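Can a Machine Do It Yet? Chores, Sorted by Hope

Readers of the Lavotbridge household page keep asking whether to wait for a robot before tackling the spare room. My advice is to start on the spare room. For everything else, see below.

Floors: yes, mostly
A robot vacuum will do a decent job provided you clean up first. Pick up socks, tuck in tassels, lift phone chargers. Empty the bin after every run and cut the hair off the roller with nail scissors. Never send it out at night if you keep a puppy.

Dishes: half
The dishwasher washes. It doesn't scrape, load, unload or find the lid. Put the big plates at the back, keep knives points down, and clean the filter every 6 weeks with an old toothbrush.

Laundry: half again
Washing and drying have been sorted for decades. Folding hasn't. Geum-ok Chae, who runs the mending bench at Zirnico, gave a folding gadget a fair trial last December and got 4 passable tea towels out of an evening. She folds by hand now – shirts face down, sleeves in, bottom up to the collar – and stores them on end so you can see what you've got.

Bench work: depends what you call work
In a workshop, a machine that does one job in one spot is old news. A drill press with a stop block will give you 400 identical holes and never sulk. Ask for something that can sweep up, find the 10 mm spanner and hold the other end of the plank, and you are into hands, which are harder. 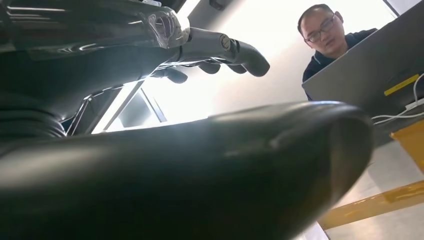

Fingers at the ready, man at the laptop.

Fingers need telling what to do, and the telling is a job in itself. Until that gets quicker, hang your spanners on a painted outline board and wipe them with an oily rag before they go back.

Windows, ovens, the drawer with the batteries in
No. Use vinegar and newspaper for the first, bicarbonate paste left overnight for the second. For the drawer, tip it out on a tray and put back only what you can name.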